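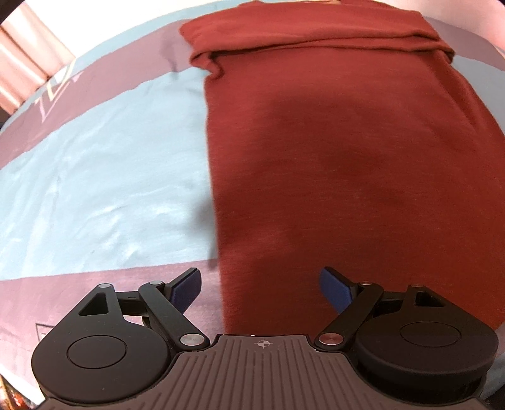

4. Equipment planning and budget

The purchasing plan started from the folding task, because folding was the one that wore things out. Everything else in the Clellden set (cups, drawers, jar lids) could be done with one gripper design and the pads it shipped with. Cloth was different. A ribbed knit like the rust-red one in Figure 4, folded long with a thick roll of doubled fabric across it, asks for a finger opening wide enough to come down over several layers and a pad soft enough not to drag the ribs. The dark blue pads on the hand-held unit are the softer of two grades we looked at. They cost more per pair and we budgeted for them anyway, on the folding line only.

Figure 4. Hand-held gripper, fingers open, at the lower end of a folded knit garment on a printed bed sheet.

4.1 What was bought and in what order

Hand-held units first, arms later. This was the main planning decision and it was made in March, before the task list was final. Reasons were mostly about money. A hand-held unit needs no mount, no safety fencing, no controller license, and can go home with a collector in a padded bag. An arm needs all of that plus floor space we did not have at the time. We ordered 19 hand-held units from Gurero in a single batch to get under the lower unit price, and held the arm order until the first folding data had been looked at.

Three of the 19 were set aside as spares. In hindsight too few. Linkages were fine, pivots were fine, pads were not. The initial parts list treated pads as a part of the gripper and not as a consumable, so there was no line for them after month one. Nayeli Arellano, who ran purchasing for the project, moved them to the consumables sheet once the second reorder came in and set a standing order of 200 pairs. We recomend that other groups do this from the begining.

4.2 Cloth as a budget line

Garments, sheets and towels were first bought ad hoc by collectors and refunded. Cheap, but the paperwork was not. Receipts arrived in four formats and some never arrived. Also the range was poor – a lot of thin cotton T-shirts, hardly any knitwear, and plain white sheets nearly everywhere. For the second round we bought centrally from a reseller in Taltcombe, 300 items in mixed sizes, and asked for knits, fleece and heavy cotton by name. Printed sheets were on the same order. A background with wide diagonal bands and lettering is harder on segmentation than a plain one and costs the same, so there is no budget argument for plain.

Storage was missed. 300 garments take up more room than the grippers do. Shelving came out of the contingency line.

Laundry was missed as well. Knitwear in particular changes with handling, it gets fuzzy and the folds stop holding their shape, and we had no rule for when to wash or retire an item. The working rule now is to check each garment at the end of a collection block and pull it if the seams have gone. Retired items are logged and go to the bottom shelf for debugging use.

4.3 Choosing between suppliers

Two quotes for the hand-held units, Gurero and Trujillo. Trujillo was cheaper per unit but quoted pads only as part of a full finger assembly, so every worn pad would have meant a new finger. Over one year of folding work the saving disappears. Gurero sells the pads seperately. Delivery times were close and did not affect the choice. Both suppliers offered a service contract; we took neither. Replacing a pad is a bench job and the remaining faults were handled by swapping in a spare.

For the arm purchase the same question was asked again, with one addition: the fingers on the arm had to match the fingers on the hand-held units, down to the pad. Otherwise the data collected by hand would describe a different contact than the one the arm makes. This ruled out two arms with integrated grippers which were otherwise within budget. An adapter plate was costed at the quote stage, not after.

4.4 What we would plan differently

Pads, batteries and memory cards on one consumables sheet, reviewed monthly. More spares. Cloth bought centrally and early, with shelving and washing priced in the same request. A bed or a bed-height surface at each site where folding is done – we assumed tables, and then found that collectors preferred to fold on beds. It changes the reach and the angle of the wrist, and for arms it changes the mount height, so it should be settled before any stand is ordered. We had two stands cut down to fit.

Collector time is not covered in this section, see Section 5. It was larger than the whole of the equipment budget and was planned on a separate sheet, which caused some trouble of its own when units were late and hours were already booked. The two sheets now share a delivery column. Arm deliveries are still pending for the second site and the figures for that site should be read as quoted prices, not as paid.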